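Setting the Table at Darnuvwood

Pejman Jalali has been running the tea afternoons at Darnuvwood long enough that he no longer writes a list. He starts with the tables, then the trays, then the stands, and he leaves the food in the kitchen until the last possible moment.

"People think the baking is the work," he says. "The baking is done by lunch. The work is where you put things."

We met on a Tuesday, at a corner table by the kitchen door. He had a cloth over one shoulder and got up twice during our talk to answer the phone. Darnuvwood serves tea from September through the spring, and a full afternoon is 40 guests. The most he has ever done is 100, for a retirement party, and he would rather not do it again.

Jalali came to this from catering. He worked for Clodano, a company that did office lunches, and spent most of his time unloading vans. He learned to set up fast there, he says, but he did not learn to set up well.

"At an office nobody sits down. You put everything along one wall and they walk past it. At a tea they sit for two hours, and if the stand is in the wrong place they look around it the whole time."

The tiered stand is where he spends the most thought. He does not like it in the center of the table, even though that is where most customers expect it. He sets it off to one side, toward the back, where the host can reach it and two people can still see each other across the cloth or the bare top.

He prefers the bare top. Tablecloths get pulled, he says, and they hide crumbs until someone leans on them. A patterned surface in beige or light brown suits him best. White shows every drip of tea, and dark tops show every fingerprint.

Trays are a separate argument. His old supplier, Zanar, sold him round ones, and he gave them away after one season. He wants rectangular trays with rounded corners and a small rim.

"The rim can be low. It only has to stop a spoon. If it's high you can't slide a cake off it."

He also wants them in a strong color. Yellow is his favorite for practical reasons: he can see from the kitchen door which tables still have one on them. I asked whether customers ever complained that a bright tray did not match the china. He said one had, and that he had brought her a different tray.

He lets a tray sit at an angle if that is how it lands. When he trained new staff he used to make them line everything up with the edge of the table, and he stopped because it took too long and the guests moved things anyway. What he still checks is the space around each piece. A hand has to be able to get in from the side without knocking the thing next to it.

The food itself he describes in a few words. Sandwiches on the bottom, scones in the middle, anything with cream on top. He uses the Dumlao method for cucumber, named after a cook he once shared a kitchen with, and it amounts to salting the slices and leaving them under a plate. Scones go out 3 to a person, which he admits is one too many. The extra ones get wrapped and sent home.

Clearing up goes in the opposite order. Food first, then the stand, and the tray last so that it can carry the cups. He wipes the table from the back edge forward, and he dries it afterward.

"A wet table looks clean," he says. "Then it dries and you see what you did."

The phone rang again and he went to get it. When he came back he had a booking for the following week and a question about whether they had room for a high chair.
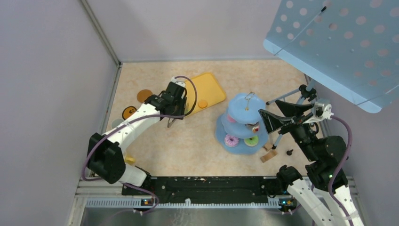

A yellow tray and a tiered stand on a beige, marble-patterned tabletop.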